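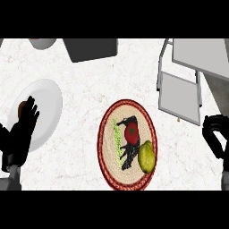
Simulated kitchen counter: left hand over the plate, pear on the woven mat.

Gavis build group, minutes of the October meeting
Wednesday, in the shared workshop

Present: Gifty Abubakari (chair), Iker Rivas, Vega Quintana, Nicanor Iglesias (minutes)
Excused: Patricio Ibarra

1. Simulation. Iker has made 105 runs of the pear task. He asks that we keep the same mat until the grasp settings are fixed. Agreed.

2. Hands. Vega has printed two finger sets for the real arms. The left thumb joint is still too stiff. She will sand it and try again.

3. Money. Gifty may spend up to 2000 on motors. Nicanor would like to see the prices before the order is sent.

4. Next meeting: date to be decided by mail.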